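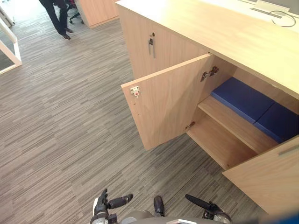
Cabinet task, middle door open, both blue cushions on the shelf.

April 10, 2018

Door-opening work for the student project, with Agnes Jardine on the laptop and me writing things down.

Changed the approach to the bar handles. The old one came in square to the door and the fingers kept landing on the lock. We now come in from the side, 2 cm lower, and close more slowly. Better so far, but I want 200 attempts logged before we say so in the report. We have 90.

Swing is still set by hand. Arif Seneviratne thinks we should work it out from the hinge side and the door width, and he has a half-finished script for that in the Zekel folder. Needs tidying before anyone runs it.

Cushions next. Order for now: nearer one out first, then the far one, which is partly under the cabinet top from the head view. Might have to lean the body forward – ask Arif about the limits.

To do:
Rename today's logs, the numbering restarted after 1,876
Put the new approach values in the shared sheet
Agnes to draft the methods page, due in June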